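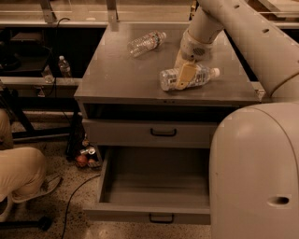

Minutes of the residents' meeting, house on Jurkent Street
11 January 2023, started at 18:30 in the ground floor room

**Present:** Dace Navickas (chair), Senan Brennan, Solomiia Pylypenko, Margus Tamošiūnaitė, Aušra Lukoševičius (minutes)

**Absent with notice:** the owner of flat 7

### 1. Minutes of the last meeting

The minutes from August were read and accepted with one correction. In point four it was written that Margus agreed to paint the bicycle room. Margus said that he agreed to ask the price of painting it. The text is changed.

### 2. Heating

Dace reported on her phone call with Ķēniņš, the company that services our boiler. The upper floors are still colder than the lower ones. The technician thinks there is air in the pipes on the courtyard side, but he did not open anything yet. Solomiia said that in her bedroom the radiator is warm only in the top part, and this was the same last winter.

Senan asked if we can bleed the radiators ourselves. Dace would prefer that the technician does it the first time and shows us. There was some discussion. Margus has the key for the valves and has done his own flat already, with good result, he says.

Decision: Dace will order the visit. The cost of the visit is 102 euros and will be paid from the common account. Residents on the courtyard side must be at home or leave a key with a neighbor.

### 3. Front door lock

The lock was sticking again before the holidays. Two offers were received, one from Dilletti for 497 euros with new cylinder and closer, and one from a locksmith for the cylinder only. The second offer has no price for the work, so it was difficult to compare them.

Solomiia is of the opinion that the closer is the real problem – the door falls shut too hard and the lock suffers from this. Senan does not agree. He put graphite in the lock in December and it was better for two weeks.

Decision: postponed. Senan will ask the locksmith for a full price in writing and send it to everybody by e-mail.

### 4. Stairs and snow

The cleaning company Cakov has changed its day without telling us. Stairs are now washed in the morning when children leave for school, and the steps are slippery. Aušra will write to them and ask for a later hour.

Snow in front of the gate: the list of turns is hanging by the mailboxes. Margus and the owner of flat 7 have exchanged their turns. Sand is in the box under the stairs. The shovel with the broken handle can be thrown away, nobody was against.

### 5. Bicycle room

There are bicycles which nobody has used for a long time. It was agreed to hang a paper label on every bicycle. Who wants to keep his bicycle writes the flat number on the label. Margus asked what we do with the ones without a number. Dace proposed to keep them until summer and then decide. All in favor.

The price for painting is not known yet, the painter did not call back.

### 6. Other questions

Solomiia asked again that packages are not left on the window sill of the first floor – one of them was opened by somebody in November.

Senan would like to plant something in the courtyard in place of the old lilac. He will bring a drawing to the next meeting.

The next meeting will be called by Dace when the heating visit is done. The meeting was closed at 19:50.

Minutes written by: Aušra Lukoševičius
Checked by: Dace Navickas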